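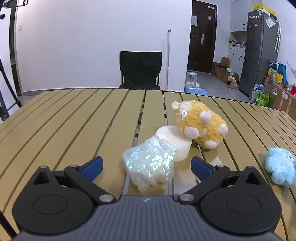 Equipment Plan and Budget, Section 3
Genowefa Brzozowska, Stilleck project group

Our first draft asked for a robot arm. I argued against it then and I still do. An arm that can't pick up a soft object is an expensive lamp, and the supplier pages we read spend far more words on reach and payload than on what the fingers do when the thing between them crumples.

The revised plan starts with hand-held grippers and leaves the arm for later. We have 4 project members and one shared budget of $500. The quote from Clollerdale was $240 per gripper, so two would leave us $20 for everything else. Perron quoted less but would not say whether spare fingertip pads were included. I have asked twice.

What we would buy now:
One gripper, Clollerdale, $240
Spare pads and screws, $45
Test objects: nothing, we use what we have at home

The rest stays unspent until we have results. Hisham, the software package the group wants, is free for the first term. I don't count that as free – we would be building our whole file system around something with no price attached to the second term.

Test objects were the one easy decision. Plastic bags, plush toys and foam cover most of what worried us: shiny, floppy, fuzzy, and light enough to slide away. A set of printed plastic cubes would look tidier in the final presentation and tell us very little.

Two members still think we should buy both grippers so that work can go on in parallel. Maybe. But our schedule for April shows one table and one person recording at a time, and a second gripper would sit in its box. If the schedule changes I will change the order.

Still open: who pays for return shipping, and whether the warranty covers a gripper that has been dropped. Clollerdale's terms say "normal use" and stop there. The order goes in on 10th April if both answers arrive in writing.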